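Unit 4 Handout: Notes on the Voltgate Demonstration

Please read before the January lab. Bring a copy with you.

Background

Our group visited the simulation room at Voltgate to see how pick-and-place work is tested before it reaches a physical arm. Linnea Holmgren ran the session and Naheed Shaikh answered questions on the control software. The test kitchen we saw is a rendered environment named Enda. Everything in it is a model, including the arm, the counter and the groceries.

Each run gives the arm one short instruction. The software then has to find the object, choose a grasp, close the fingers and lift. A run is logged as complete or incomplete, and the log is kept either way.

Grasping a box

Boxes were used first. A carton has flat parallel sides, so two flat fingers can press on it evenly, and the planner has few angles to consider. With the toothpaste box, note where the fingers hold it: at the lower end, one on each side, with most of the length standing free above the grip.
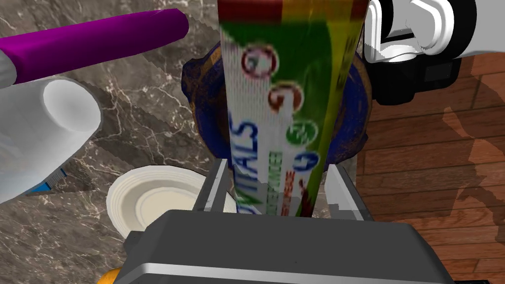

A grip near one end leaves the center of mass outside the fingers. If the box turns in the grip, the force setting is the first thing to check. Holmgren's advice was to raise it in small steps. Too much force will crush a real carton, and a simulated carton may not show the damage unless the model includes it – keep this in mind when you read your own results.

Also consider clearance. A tall object in the gripper changes the shape the planner has to move around, and it can hide whatever is behind it from a camera mounted near the wrist.

Grasping a rounded object

A rounded object meets flat fingers over a small area. The approach matters more than it does with a box: if the fingers close off center, the object can roll out to one side. The planner also has to allow for nearby items such as the faucet and the plate, which limit how far the gripper can swing on the way in. 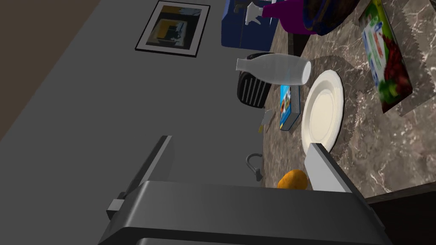
Run counts

Shaikh gave us these figures for the current project:

Box grasps: 1,000 runs
Rounded objects: 2,000 runs
All runs logged to date, every category: 3,265

For the lab

1. Work in pairs. Each pair will get 8 logged runs.
2. Sort the incomplete runs by stage: find, grasp, close or lift.
3. For one incomplete run, write a paragraph on what you would change and how you would test it.
4. Read the Bukhari chapter on contact models before you start. The section on friction is enough.

Hand in one sheet per pair at the end of the lab.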